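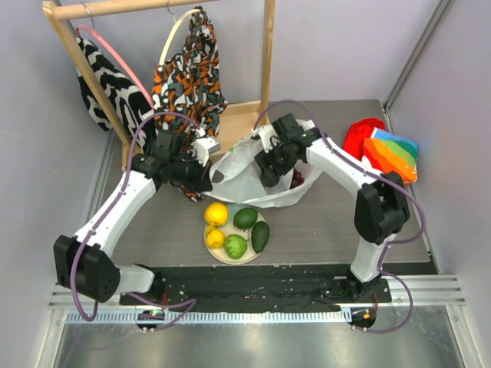
**Galtitz Castle Walk opens to visitors after two years of repairs**

EKTHORPE, 8th June. The Galtitz Castle Walk, closed to the public after part of its upper path slipped, is open again along its full length. Visitors can now follow the old wall from the river gate to the watchtower and come down through the orchard on the east side.

The walk is 4 kilometers long and has 61 stone steps at its steepest point. Work on the lower section ended in April. The upper section took longer than planned, as stone for the wall had to be matched to the original and cut by hand.

"People have been asking at the front desk every day when they could go up to the tower," said Princess Lagman, director of visitor services at Galtitz. "The view over the valley is the reason most of them come. We are glad to send them up there again."

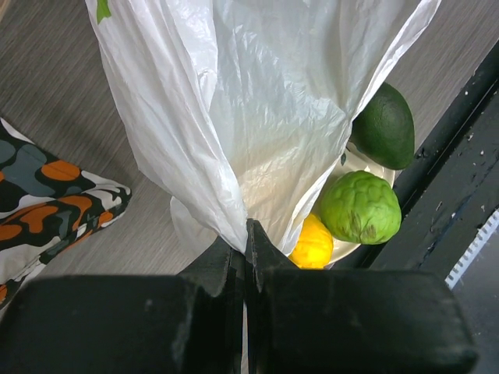 *White plastic bag, close view.*

## What visitors will find

The path has a new gravel surface and a handrail on the river side. Signs along the route tell the history of the wall, the two sieges and the market that once stood below the gate. The text is in English and German, and a large-print booklet can be borrowed at the ticket office.

The watchtower is open to small groups. Visitors climb an inside stair to the roof, which was rebuilt in oak by Drerer, a carpentry firm from the next valley. Drerer also made the benches in the orchard.
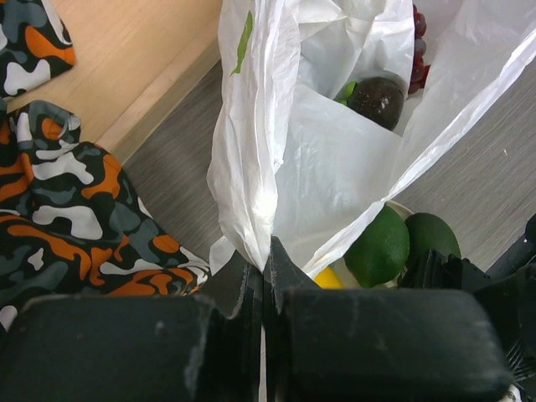

*The bag is creased and partly see-through.*

Gitau Rweyemamu, who led the repair work, said the drainage was the largest part of the job. "Most of what we did is under the path and will never be seen," he said. "Water used to collect behind the wall every winter. It now runs off to the old mill channel."

The chapel near the river gate remains closed. Its ceiling paintings are being cleaned, and no opening date has been set. 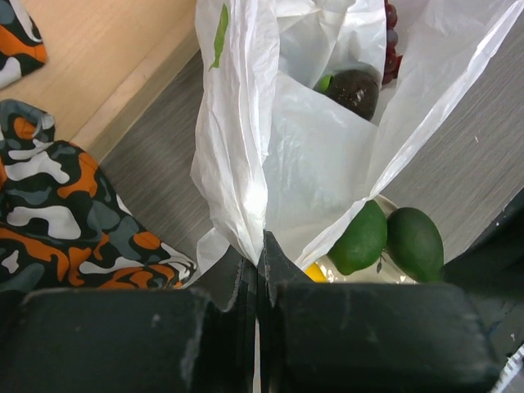
## Getting there

Bus 42 runs from Ekthorpe station to the river gate. Parking is available at the Cheng meadow, a short walk from the ticket office. The meadow is grass and may be closed after heavy rain.

The walk is open daily from morning until dusk. Last entry to the watchtower is one hour before closing. Dogs are welcome on the path if kept on a leash, but may not enter the tower. The lower section is suitable for strollers and wheelchairs as far as the orchard gate.

Tickets are sold at the river gate only. Groups should book ahead with the Galtitz visitor office, which also handles press requests and guided tours.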